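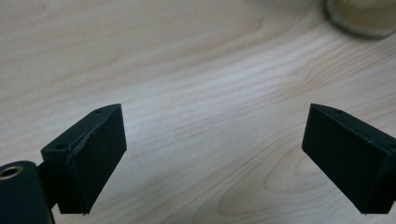 Bei Tischplatten entscheidet für Souad Benkirane der Zuschnitt. Die Tischlerin arbeitet seit sieben Jahren in der Werkstatt Drirnik und ist dort für Oberflächen zuständig.

»Die Maserung folgt aus der Schnittführung«, sagt sie. »Liegen die Jahrringe flach zur Brettfläche, entstehen Bögen und Schleifen. Stehen sie aufrecht, verlaufen die Linien annähernd parallel.« Helle Platten würden oft nach Gleichmäßigkeit bestellt. Sie selbst bevorzugt bewegte Zeichnung, weil kleine Kratzer darin weniger auffallen.

Geschliffen wird in Faserrichtung, danach folgen zwei Aufträge Hartöl mit Zwischenschliff. Den Glanzgrad prüft Benkirane im Streiflicht. »Ein leichter Schimmer ist in Ordnung. Flecken bedeuten, dass Überstand stehen geblieben ist.« Die zweite Schicht trocknet bei ihr sechs Tage, bevor die Platte belastet wird.

Zur Pflege äußert sie sich knapp: nebelfeuchtes Tuch, keine Mikrofaser, kein Scheuermittel. Nachgeölt wird im April, nach der Heizperiode. Ihr Kollege Hazem Kamel hält den Termin für nebensächlich. »Man ölt, wenn Wasser nicht mehr abperlt«, sagt er. Benkirane bleibt beim April.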